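Häufige Fragen zum Ausmisten im Schlafzimmer

Seit ich im Februar über mein Schlafzimmer geschrieben habe, bekomme ich ständig Mails dazu. Ich sammle die Antworten jetzt mal an einer Stelle, dann muss ich nicht jedes Mal von vorn anfangen (und ihr müsst nicht warten, bis ich mein Postfach wiederfinde). Stand: Sonntag, 27. Oktober 2024.

Wo fange ich an, wenn überall etwas liegt?

Auf dem Bett! Bett machen, Decke glattziehen, und dann kommt der Kleinkram aus dem ganzen Zimmer da drauf. Ich weiß, viele schwören auf den Fußboden, aber da steige ich spätestens nach fünf Minuten auf irgendwas drauf. Und abends will man schlafen, also muss der Haufen bis dahin weg sein. Bei mir klappt das besser als jeder Wecker.

Alles auf einmal oder lieber in Portionen?

In Portionen, bitte. Beim ersten Mal habe ich den kompletten Schrank ausgekippt und danach auf dem Sofa geschlafen. Inzwischen mache ich kleine Häufchen: Schachteln, Päckchen, Tüten, eben das Zeug, das sich auf Stühlen und Fensterbänken ansammelt. Auf der Sternchendecke sieht so eine Runde dann so aus, mit weißer Schachtel, zerknüllter Tüte, rotem Ball und kariertem Tuch. Der Schrank und alles, was obendrauf liegt, kommt an einem anderen Tag dran. 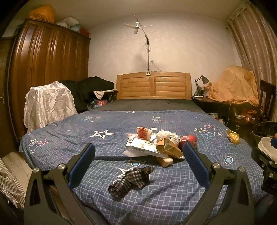
Was mache ich mit dem Kleiderstuhl?

Behalten. Ich habe zweimal versucht, ihn abzuschaffen, und beide Male lag das Zeug dann eben am Kopfende vom Bett. Meine Regel ist jetzt, dass einmal in der Woche alles runterkommt, und was ich in der Zeit nicht angezogen habe, wandert in den Schrank oder in die Wäsche. Mäntel gehören an die Garderobe im Flur. Daran arbeite ich noch.

Darf oben auf dem Schrank etwas liegen?

Klar, wo soll man in einer normalen Wohnung denn sonst hin mit dem Bettzeug für Gäste? Ich würde nur Leichtes hochlegen, Kissen und Decken zum Beispiel, und alles in Beutel packen — da oben staubt es wie verrückt. Tala Kanaan hat mir geschrieben, dass sie an jeden Beutel einen Zettel mit dem Inhalt hängt. Habe ich sofort nachgemacht!

Wohin mit angebrochenen Packungen und Riegeln?

In die Küche, und zwar noch am selben Tag. Wer unbedingt Süßes am Bett haben will, nimmt eine Dose mit Deckel. Bei Medikamenten und Cremes schaue ich aufs Datum, und wenn ich die Packung nicht lesen kann, weil sie mir jemand von einer Reise mitgebracht hat, frage ich nach oder gehe damit in die Apotheke.

Und einzelne Spielsachen?

Kommen in einen Korb im Flur, da holen die Kinder sie ab oder eben nicht. Marwan Chidiac wollte wissen, ob ich so etwas nach einer Frist weggebe. Nein, mache ich nicht, das gibt bei uns nur Tränen.

Hast du wirklich gezählt, was du aussortiert hast?

Ja, einmal, beim allerersten Durchgang. Es waren 269 Teile, einzelne Socken mitgezählt. Danach habe ich das Zählen gelassen, es hat mehr Zeit gekostet als das Sortieren.

Kann ich dir Fotos von meinem Zimmer schicken?

Sehr gern, ich schaue mir alles an! Mit der Antwort dauert es manchmal ein bisschen. Veröffentlicht wird nichts, ohne dass ich vorher frage.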